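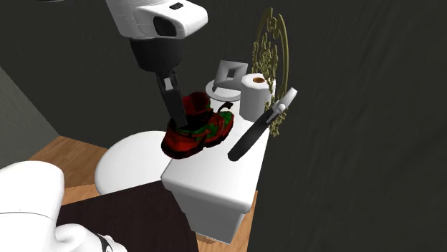
*Fig. 1. Sneaker on a narrow white surface.*

# Unit 2: Retail Inventory and the Cost of Goods Sold

Notes for the Tuesday section. Bring a calculator. Lyons's chapter on stock records is the reading for this unit, and the problem set is at the end of his chapter.

## Terms

**Inventory** is anything a business holds to sell. For a shoe store, that means the pairs on the shelf, the pairs in the back room, and the pairs on a truck if the store already owns them. The register, the shelving and the bags are not inventory.

**Cost of goods sold** (COGS) is what the store paid for the items it sold in a period. It is not what customers paid. Students mix these up on every exam.

The basic equation:

> Beginning inventory + purchases − ending inventory = COGS

Freight paid by the store to bring goods in is added to purchases. Freight paid to ship goods out to customers is a selling expense and stays out of the equation.

## Who owns goods in transit

Look at the shipping terms. Under *FOB shipping point*, the buyer owns the goods once the carrier picks them up. Under *FOB destination*, the seller owns them until they arrive. If a December shipment is still on the road when the books close, these terms decide whose balance sheet it goes on.
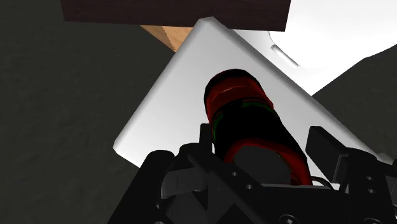

Consigned goods work differently. Suppose Siretti places shoes in a store run by Escobedo, and Escobedo pays only when a pair sells. The shoes sit in Escobedo's store but belong to Siretti. They stay in Siretti's inventory until the sale, and Escobedo leaves them out of its count.

## Periodic and perpetual systems

In a **periodic** system, the store counts its stock at the end of the period and works out COGS from the equation. Between counts, the books don't show what is on hand.

In a **perpetual** system, every purchase and sale updates the record. A physical count is still needed, because theft, breakage and scanning errors don't show up in the record by themselves. The gap between the record and the count is called **shrinkage**.

Worked problem. Proltberg uses a perpetual system. At closing, the record shows inventory of $3,901. The physical count comes to $3,519.

- Shrinkage = 3,901 − 3,519 = **$382**
- Debit Cost of Goods Sold 382
- Credit Inventory 382

After the entry, the inventory account agrees with the count. Some firms debit a separate shrinkage account so managers can follow it. Either is accepted on the exam if the label is clear.

## Cost flow

When the same item is bought at different prices, the store must choose which cost leaves first.

- **FIFO**: the oldest costs go to COGS.
- **LIFO**: the newest costs go to COGS.
- **Weighted average**: total cost divided by total units, applied to every unit.

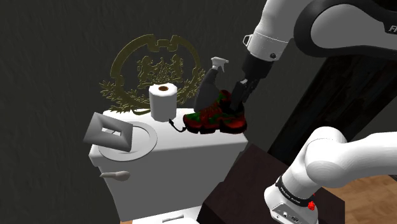 The method does not have to match how goods physically move. A store can sell its oldest pairs first and still use LIFO on its books. When prices are rising, FIFO gives lower COGS and higher profit than LIFO. When prices fall, the results reverse.

## Lower of cost or net realizable value

Under FIFO or average cost, inventory is written down if it can't be sold for enough to recover its cost. Net realizable value is the expected selling price less the costs of finishing and selling the item. Cisora buys a style for $40 a pair. It now expects to sell each pair for $35, with $3 in selling costs. NRV is $32, so the write-down is $8 a pair.

Desmond Crenshaw's solutions to the Unit 1 problems are on the course page. Problem 2 had a sign error in the first version, so use the corrected one.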